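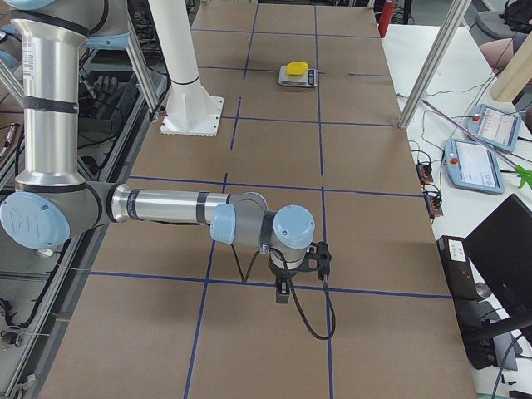 Grudstead, January 16, 2024

Wolura Bench Surface Kit: disposable cover and tape grid for work tables

The Wolura kit is a consumable covering system for laboratory, packing and inspection tables. It consists of a brown paper-based cover, blue marking tape and a layout card. The cover protects the table top. The tape divides it into cells, so that an item such as a kitchen scale can be put down in a known cell and found in the same cell on the next shift.

Supplied in the kit
Cover sheet, brown, uncoated, matte on both faces
Blue marking tape, two rolls
Layout card, with cell spacing marked on both long edges
Cutting guide for fixed columns and bolted bases

Technical data
Cover width: 1000 mm
Cover weight: 227 g per square meter
Tape width: 27 mm
Printing: none
Adhesive: removable
Order unit: one kit

The cover carries no printed lines. All divisions are made with tape at the time of fitting and can be changed without replacing the sheet. A cell does not have to be square. For weighing work, make at least one cell larger than the footprint of the scale on all sides, and keep the display edge clear of the tape.

Fitting

Clear and dry the table. Unroll the cover with the curl facing down and leave it flat for 62 minutes before taping. Trim the edges last. Where a base or column is bolted to the table, fit the cover before the base if the base can be removed. Otherwise, slit the sheet from the nearest edge, close it around the foot, and tape the slit from below.

Lay the center line first. Start at the foot of the base, if there is one, and work straight toward the operator's edge. All other lines are measured from this one.
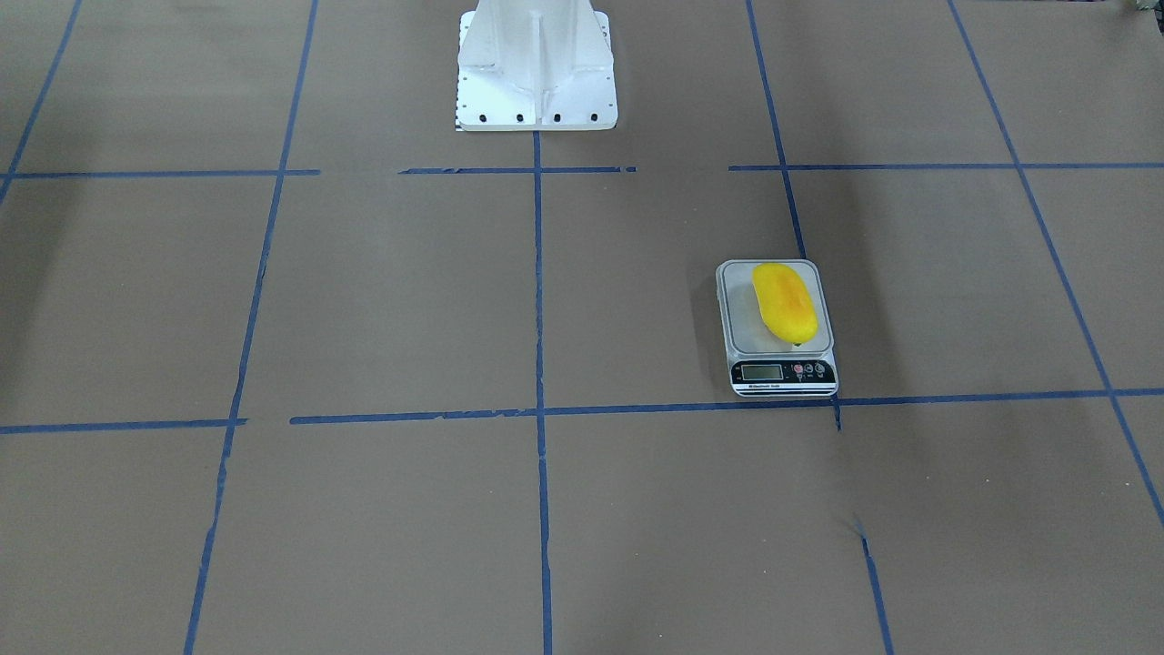 Horizontal lines follow, starting with the one nearest the base. A line may be laid in one length or in several shorter pieces. Short pieces are easier to keep straight but leave gaps, and the gaps do not affect the use of the grid as long as the ends line up. Press the tape down with a flat card. Do not stretch it. Stretched tape creeps back and goes wavy.

Care and replacement

Remove crumbs and dust with a dry brush. Do not wipe the cover with a wet sponge; the surface is uncoated and will mark. Light smudges have no effect on function. Replace the sheet when it is torn, lifted at a tape line, or too dark for the blue to read clearly. Tape can be peeled and relaid once in the same position. After that, use new tape.

Store unopened rolls on end, away from direct heat.

Ordering

Kits are packed by Antunes and shipped from Grudstead. Tape is also sold separately under the Somen name in the same width and color. The earlier cover with rounded corners is available until June, while stock lasts.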